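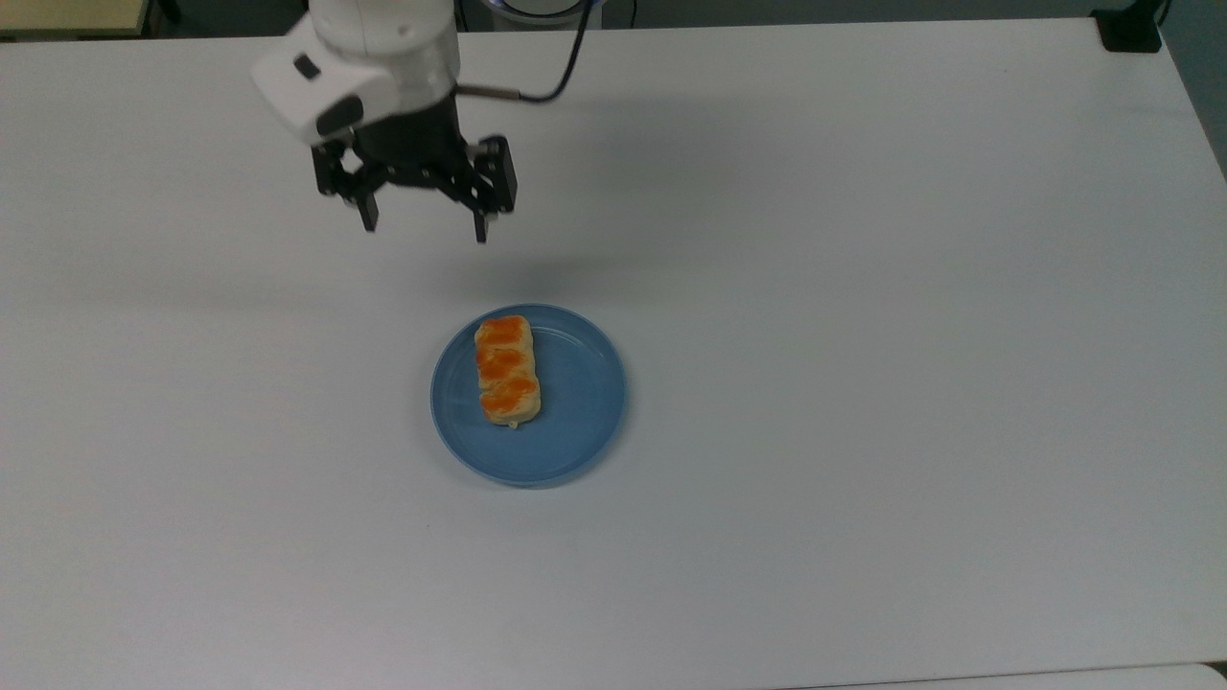
## Illska Tabletop Handling Cell: Demonstration Days at Drornard

The Illska cell is a single-arm handling station for bakeries, canteens and food packing rooms. It combines a white robotic arm with a black parallel-jaw gripper and works over an open, flat table. Visitors to the Drornard showroom may watch the cell in operation and discuss their own products with the applications staff.

### What the demonstration covers

Each session lasts 2 hours and is limited to 8 visitors. The standard program uses plated baked goods, such as a glazed pastry on a round plate. Staff will explain how the gripper opening is set, how the approach from above is taught, and how the grip is adjusted for items with a flaky or uneven surface.

Visitors may bring up to 4 products of their own for trial. Samples should be unwrapped on arrival and accompanied by a list of ingredients. Food handled during a demonstration is not served afterward.

### Equipment options

- Illska arm with parallel-jaw gripper
- Netik control software, with operator training
- Table in standard or extended width
- Replacement finger sets, sold in pairs

Plates and trays are not included. Daneshvar supplies the cell outside our direct sales area and handles service requests there.

### Booking

Sessions are held in Room 19. Registration for the winter program opened on 1/11/21. Requests should state the company name, the number of visitors and the products to be tested. Closed shoes are required, and long hair must be tied back near the table.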